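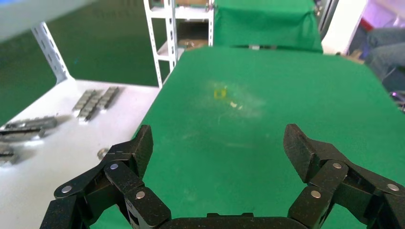 Frequently asked questions: hiring a table at Erkgate Workroom

We use cookies to remember your language and to count the visits. By continuing you accept this. Read more | Accept

On this page we have collected the questions which arrive to us most often by e-mail and by telephone. The answers are written by Anas Benkirane, and Witold Wysocka has corrected the parts concerning tools. If your question is missing, please write to us and we will answer within two working days.

BEFORE YOU COME

What can I do in the workroom?

You can do most kinds of small handwork: repairing, assembling, fitting, model making, leatherwork, clock cleaning, small furniture, frames, lamps. You hire a table for some hours and you may use the hand tools on the wall during this time. Many people come with one object only, for example a chair with a weak leg, and finish in one evening. Others have been coming since the first winter with the same project.

What is not allowed?

Welding, spraying of paint, sanding of old painted surfaces and any work with petrol engines. We also cannot accept work on gas appliances. For electrical repairs you may open and repair lamps and small household devices, but you must ask the person on duty before you connect them to the mains again.

Do I have to become a member?

No. Visitors pay by the session. Membership becomes cheaper if you come more than two times in a month, and members may book further ahead.

Do I need experience?

For the hand tools, no. For the pillar drill and the bandsaw you must first take the short introduction, even if you have used such machines during your whole working life. We know that this annoys some people. The introduction takes less than an hour and it is valid as long as you come at least once in the year.

May I bring my child?

Children from 8 years may come with an adult, one child for each adult. They may use the hand tools at the table. They may not stand inside the yellow line by the machines, also not when the machines are switched off.

BOOKING AND PAYING

How do I book?

By the form on the booking page, or by telephone in the opening hours. You will receive a message with your table number and a code for the street door. The code works only for your session, so please do not keep it for the next time.

How long is one session?

One session is 4 hours. You can book two sessions one after the other if both are free. Setting up and clearing away are included in your time, and this is the point where most misunderstandings happen. When your session ends at six, the table should be clear at six.

Can we be several persons at one table?

Two persons can work well at one table, and the price is the same. For three or more we ask you to book a second table. School groups and clubs should write to us first.

What happens if I must cancel?

Until the evening before, you can move your booking without cost. On the same day we cannot return the money, but you may give your place to another person if you tell us the name. If we have to close, you can choose between a new session and your money back.

I have arrived late. Will you keep my table?

Yes, it is yours for the full session. The session does not become longer, however.

Do you accept cash?

Only for materials and coffee. The tables are paid by card or by transfer.

THE TABLES

What kind of surface do the tables have?

There are bare wooden benches for heavy work and tables with a green covering for fine work. When you book, please choose the correct type. On the green tables we ask that you do not saw, chisel, glue or use oil. The covering gets wrinkles and pale marks with use, and you do not need to report these to us. A cut or a burn you should report.

Can I ask for a certain table?

You can write it in the comment field and we will try. Table 2 is near the window and is wanted by everybody in the morning. In the evening there is no difference, all of them have the same lamp.

Is there a vice on the table?

On the wooden benches, yes. For the green tables we lend a small vice which you fasten with a clamp. The soft jaws are kept in the drawer under the tool wall. Please put them back as a pair.

Can I plug in my own tools?

Yes, if the cable and the plug are in good condition. Each table has its own sockets. Please do not bring an extension cable, we have them here and they are checked every August.

How much weight can a table carry?

The green tables are made for 70 kilograms, spread over the surface. For anything heavier please take a bench, and call us before you come if you need help from the street. We have a trolley. The door is narrow, so measure your object first.

Is it cold in winter?

The room is heated but it is an old building with a high ceiling, and near the floor it stays cool. Take warm shoes. Gloves without fingers are a good idea in January, except at the drill and the saw, where gloves are forbidden.

MATERIALS AND SMALL PARTS

Do you sell materials?

We keep a small stock: screws, washers, wood glue, sanding paper, thread, some sheet metal and short pieces of hardwood. The prices are written on the drawers. For larger quantities it is better to go to Kaczmarczyk, two streets away, who will also cut timber to length while you are waiting. They are closed on Monday.

Can I have material sent to the workroom?

Small parcels, yes, if your name and your booking date are on the label. We cannot sign for pallets.

How should I look after small parts while I work?

Take one of the shallow trays from the shelf and keep everything in it, in the order in which you removed it. Some customers put masking tape on the table edge and write numbers, and this works also. The most frequent thing we find when we sweep is the small spring which somebody looked for the whole evening. If you lose something, tell us before you leave the room. There is a magnet on a stick, but it does not help with brass or aluminium.

I need a metal part which is not sold any more. Can you make it?

We do not make parts for customers. You can make simple ones yourself from sheet or flat bar, and Witold Wysocka is here on Thursday evening to advise about it. For a bracket with several cutouts and accurate holes, it is more sensible to go to a machine shop with the old piece and a drawing. Clean the old piece well and measure it before you go. Please write the measures on paper, and note also which side is up, as two holes which look to be the same size are often different. 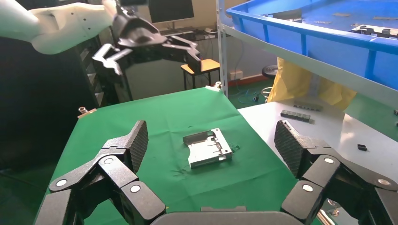 Can I leave my project in the workroom between sessions?

Members can hire a shelf place by the month. Visitors can leave one box of hand luggage size until the next opening day. Everything must carry a name. Glue which is still drying is a special case: tell the person on duty, and we will put it in the drying corner overnight with your clamps on it. Clamps which belong to us must be free again in the morning.

What do you do with objects without a name?

They go to the blue cupboard at the entrance and we keep them for one month. After this time the useful material goes to the free box, from which everybody can take.

TOOLS

Which tools are included?

Hammers, screwdrivers, files, planes, hand saws, pliers, spanners, measuring tools, two sets of chisels and the cordless drills. The chisels are sharpened by us. If a chisel is blunt, hang it on the red hook and take another one.

Can I borrow tools to take home?

No, only members can, and only from the shelf marked Gorard. This was the name of the shop which gave us these tools when it closed, and the name has remained. Write the tool in the book and bring it back within the week.

I have broken a tool. Must I pay?

If it happened during normal use, no. Put it on the counter and tell us what you were doing. We are much happier with a broken tool on the counter than with a broken tool on the wall.

Do I need safety glasses?

For the drill, the saw and any work with hammer and metal, yes. We have glasses to lend, also a wide kind which goes over your own spectacles. Hearing protection hangs beside the bandsaw.

GETTING HERE

Where is the entrance?

The entrance is in the yard on Trullolen, through the brown gate, not from the main street. The navigation in the telephone often leads people to the bakery. If you stand before the bakery, go back to the corner and take the passage on the left.

Can I park?

You can stop in the yard to unload. There is no parking for the whole session. Bicycles can be locked to the rail on the left side.

Is the workroom accessible by wheelchair?

The yard has stones and is uneven, but there is no step at the door. Two of the tables can be lowered. Please tell us in your booking, so that we have the right height ready. The toilet on the ground floor has a wide door and a handle on one side.

Is there something to eat?

There is coffee and tea, and a small kitchen where you can warm your food. Please eat in the kitchen and do not take food to the tables. The bakery mentioned before closes in the early afternoon.

Can I give you my old tools?

Often yes, but please send a short list first. At this moment we are looking for good files, small clamps and a second pillar drill vice. We have enough hammers.

6 comments | Share this page

Contact: Erkgate Workroom, Trullolen, entrance through the yard | Copyright Erkgate Workroom, all rights reserved | Back to top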